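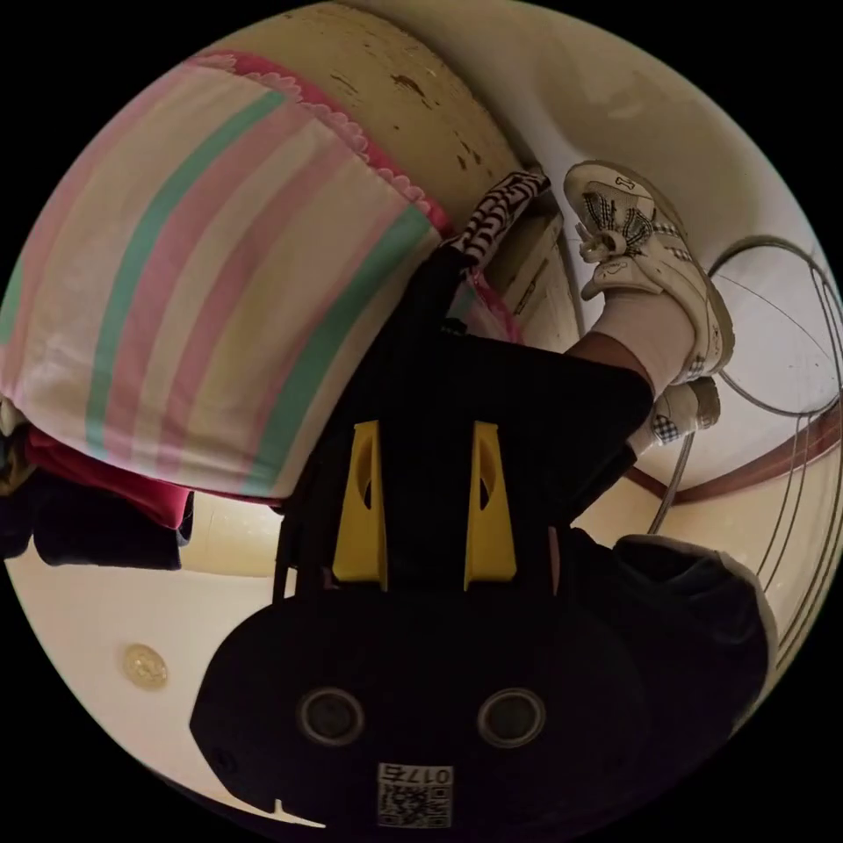

Is it worth touring a factory that makes protein powder?

Only if you bring your own questions, as the tour won't raise the awkward ones for you.

I went to the Heluveck open day in May expecting a sales pitch with a hairnet, and for the first hour that's what I got. The plant sits on the edge of Clendale, next to a tire warehouse. Our guide, Mohit Uniyal, works in blending and clearly knows his machines. He was less comfortable once people asked about labels.

We started at the intake room, where whey concentrate and isolate arrive as dry powder in big sacks. Heluveck doesn't make either one. It buys them, mixes them, flavors them and puts them in tubs. I don't hold that against them, but the brochure says "crafted from the source" and I'd like to know which source they mean.

The blender itself holds 2000 pounds a batch. Mohit said each batch runs for 8 minutes with the lecithin going in early so the powder will mix with water later. Somebody asked what the split is between concentrate and isolate. He said it was "a balanced blend." I asked again by the packing line and got the same three words. 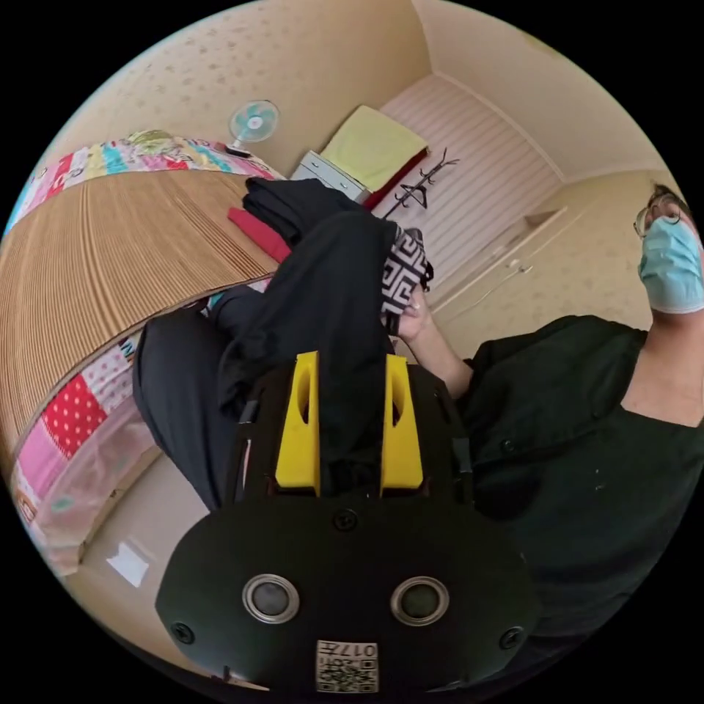 The lab was the best part, and it got the least time. Damir Tomić showed us how they test for nitrogen and work out the protein from that. I asked how they'd spot a cheap amino acid added to push the number up, the old trick in this business. He gave a straight answer: the nitrogen test alone wouldn't catch it, so they send samples out for a full amino acid profile. How often? Not every batch, he said. I appreciated that more than anything on the posters.

Then came the tasting. There were 5 flavors, all mixed thin, all very sweet. The vanilla was fine. The banana tasted like a candy I didn't like as a kid. A man from Visham, a gym chain that sells the stuff, told our group that you need a shake within half an hour of lifting or you've wasted the workout. I've been hearing that since high school and I still eat dinner two hours later with no visible harm. No one from Heluveck corrected him.

The shop at the exit had the large tub at a discount, good until 4 p.m. I did the math per serving and it beat my supermarket brand by 8 cents, if you use their scoop size - which is smaller. I bought a small bag of the unflavored instead. It foams a lot.

Parking is free. Wear closed shoes, or they'll turn you away at the door.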